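Shared Lathe Room — Safety Walkthrough and Comments
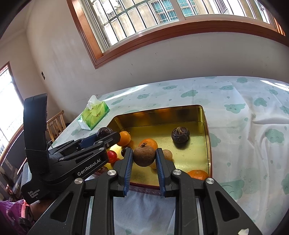 Posted by Archie Lamont | Shop Notes | February 2021

Codstead wood shop. Did the whole list in one go, comments as I went. OK = leave it. FIX = before next use. WATCH = look again in November.

LATHES

Swanson lathe, bed and ways — OK
Wiped down, bit of paste wax. Tailstock slides fine.

Swanson, headstock bearings — WATCH
Slight rumble at top speed. Hour meter says 1,541, up from 1,356 at the last check. No play I could feel with a bar in the spindle.

Swanson, belt — FIX
Fraying on one edge. Spare is in the drawer under the grinder, please dont use the old one "one more time".

Tramo mini lathe, emergency stop — OK
Pressed it at low speed and at high. Stops both times.

Tramo, tool rest — FIX
Nicks all along the top edge. Gouge catches on them. Needs a file and then some wax. I started, ran out of time.

Tramo, banjo lock — FIX
Handle comes round to the bed before it's tight. Adjust nut underneath.

Spindle threads, both machines — OK
Packed with dust on the Swanson, cleaned with an old toothbrush.

CHUCKS AND CENTERS

Four-jaw chuck, big — OK
Jaws run true. Key was left in it. Lathe was off but still. KEY OUT, every time.

Four-jaw chuck, small — FIX
Two jaw screws missing. Tagged and on my bench. Don't borrow screws from the big one.

Live center — OK
Spins quiet. Point's a little blunt.

Faceplates — WATCH
Someone has been using drywall screws. They snap. Proper wood screws are in the blue tub.

TOOLS

Bowl gouges — OK
Sharp, mostly.

Roughing gouge — OK
Spindle work only!! Tang is too thin for bowls. Put a label on the handle again, last one fell off.

Skew, large — FIX
Ferrule loose, handle has a crack running up from it. Out of service till I turn a new handle.

Parting tool — OK

GRINDER

Wheels — OK
Ring test fine on both. Dressed the coarse one.

Rest gap — FIX
Way too wide on the left. Closed it up to an eighth for now, but the bolt is stripped and it'll creep.

Eye shield — FIX
Scratched so bad you can't see the bevel. Wear your own face shield as well, that part isn't optional.

DUST AND AIR

Gavbridge collector, bag — OK
Emptied. Was over the line.

Gavbridge, hose to Tramo — FIX
Split at the cuff. Taped. Tape is not a repair.

Filter masks — WATCH
One box left. Will order.

FLOOR, POWER, EXITS

Shavings — FIX
Ankle deep behind the Swanson. Sweep when your done, not next time.

Extension cord across walkway — FIX
Unplugged and coiled. Use the wall outlet.

Extinguisher — OK
Needle in the green, pin in.

Finish rags — FIX
Found oily ones balled up on the shelf. Lay flat outside to dry or put them in the lidded metal can.

BLANKS ON THE RACK

Cherry — OK
Ash — OK
Spalted maple — WATCH
Soft spots, one piece has a crack most of the way through. If it sounds dull when you knock on it, don't mount it.

Belt and tool rest first, then the grinder bolt. Lathes stay locked off until those are signed. — A.L.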